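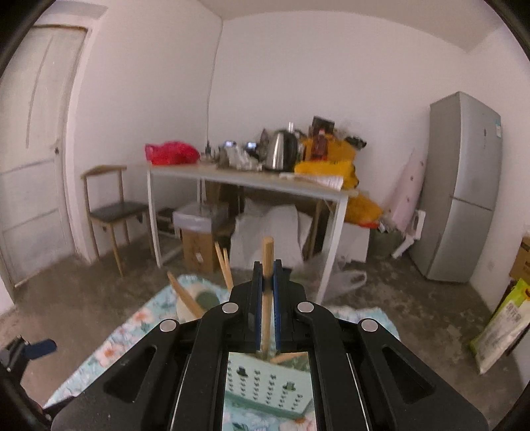
Plulon notebook, April
Entry started 7.40 am, Istside bench, kettle on

Annan launch: the rotor works!!

Writing this up before I forget the order of things. Short version for anyone skimming: Plulon came out of the rocket at the top, opened its blades, spun up by itself and came down as a whirling seed exactly like the little cardboard ones Dzifa was throwing off the stairs in January. No parachute needed. I am still grinning.

Numbers
Apogee by the barometer: 3,238 m above the pad
Payload mass as flown, battery in: 219 g
Good data on the way down: 86 seconds, then a gap (see below)
Blades: 3, the printed hinge version with the thicker root

The rocket was Seidu's, same airframe as last season with the new nose cone, and it went up beautifully straight. There was a bit of a crosswind at the rail and he tilted it a touch into the wind, which I'd have been too nervous to do. Adwoa had the receiver on the tailgate and was calling heights out loud for everyone on the field. When she yelled "spinning" there was a cheer from people who aren't even on our team.

What the log shows

Spin rate climbs from nothing to steady in the first few seconds after ejection. I'd expected a long messy tumble first, and there is a tumble, but it's tiny. The gyro trace has one ugly spike, then a wobble that dies away, then it's as smooth as you like. The descent rate settles soon after and drifts slower as the air thickens, just as Bergþóra's spreadsheet said it would. Her curve and the measured one are so close that I plotted them in different colours and Malachy still asked me which was which.

Small offset between the two near the top. Bergþóra thinks it's the pressure sensor lagging inside the body because our vent holes are small. I think she's probably right, but I'd like to do the jar test again with the lid loosened in steps before we go drilling anything.

The gap

At the end of that good stretch the packets stop. They come back in ones and twos much lower down, then stop for good, and the last one is still well above the ground. The onboard card was meant to cover us for this and it has the same gap, so it isn't just the radio. Something is resetting.

Candidates, in the order I believe them tonight (well, this morning):

Battery connector. It's the old white one and it has been in and out of that board more times than I'd like to admit. Under spin the pack wants to move outward, and the only thing holding it was a strip of foam tape.

Cold. The cell had been sitting in the box on the grass since before breakfast. Voltage in the log sags a little but it doesn't look dramatic. Malachy wants to rule this out properly in his chest freezer and has cleared it at home, apparently.

Software watchdog. Dzifa added a check on the card writes just before we left for Annan. She has already gone through it line by line and found one place where a slow write could trip it. She's put a longer timeout in and a counter so we'll know next time how often it fires.

I've taped the pack down on the spare board and given it a good shake by hand, and I got one reset out of it. Couldn't get a second. That's annoying but it does keep the connector at the top of the list.

Finding it

The walk! Seidu reckoned the downwind fence, I reckoned the dam, and we were both wrong. It was in long grass beside the track, near enough to the cars that we'd walked past it on the way out. Adwoa found it by ear. The buzzer was still going, very faint, which tells us the board had power on the ground even though it had stopped talking to us. Worth thinking about. The buzzer runs off its own transistor and doesn't care what the processor is up to, so a hung processor would look the same.

Damage: one blade tip chipped, a bit of dirt in the hinge, antenna bent over. Body tube fine. I'd call that a very gentle arrival for something with no chute.

Skatard rules check

Read them again with a cup of tea. The points for the Skatard round are split between descent rate, landing distance from the flag, and how complete the telemetry is. We'd do very nicely on the first, not too badly on the second, and terribly on the third as things stand. So the gap is the whole job from here. No new features until it's fixed, and I'm including my own idea about the tilting tail, which I still love and have written on the back page so I'll stop talking about it.

Also the rules say the payload has to be easy to switch on with the rocket already on the rail. Ours needed tweezers. Seidu was very patient about it.

Jobs

Swap the battery connector for a locking one and print a proper cradle for the pack. (me)

Spin test on the drill press at low speed, card logging, with the old connector first so we can catch it in the act. (me and Malachy, wear the face shields this time)

Freezer run, full length of a flight plus waiting time on the pad. (Malachy)

Watchdog counter in, then a soak test overnight with the slow card. (Dzifa)

Vent hole jar test, then talk about drilling. (Bergþóra)

Pull-pin switch. Adwoa has one in her parts drawer from the balloon project and says we can have it.

Reprint the chipped blade, same file, same filament. Weigh it against the other two before it goes on. Please don't sand the new one to match by eye, that's how we got the wobble in February.

Added 9.15 pm

Drill press done. Old connector, foam tape, slow spin: reset almost straight away, and then again, and again after that. With the pack held in my lashed-up cradle and the same old connector it ran the whole time we left it on. So it's movement of the pack tugging the leads, and the connector only lets go when it's pulled sideways. Sent the trace to everyone. Dzifa replied with a row of tiny dancing helicopters.

Still doing the freezer run, Malachy has emptied out the peas and won't hear otherwise.

Cradle file is in the shared folder under plulon, second version. First one was mirrored.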